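3.2 Materials and layout

Play sessions took place in the side room of the Gotstead nursery in November. Each pair of children was given one table and one set of toy kitchen things, taken from the stock the nursery already owned. We did not buy matching sets. The staff told us that the children knew these pieces well, and we wanted play to start without a long period of looking and handling.

Before each session the items were spread over a white tabletop in no fixed order, with cookware, tableware and food mixed together (Figure 2).

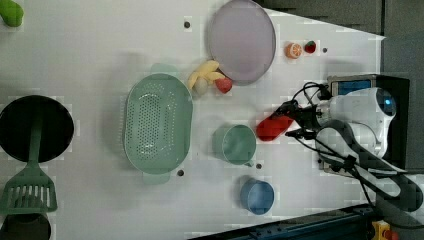 Figure 2. Toy kitchen set laid out on the table, with frying pan, spatula, colander, cups, plate and play food.

Mixing the groups mattered for the coding. A child who puts fruit on a plate has made a choice that we can record — a child who finds it there has not. Isamu Iwasaki coded all sessions for first item touched, first pairing of food with a container, and any sorting by colour. Hinata Mizuno coded 4 of them again from the start without seeing his sheets. Where the two disagreed, the session was watched once more and the code settled by discussion.

Stirring and pouring were coded as pretend cooking even when no food was involved.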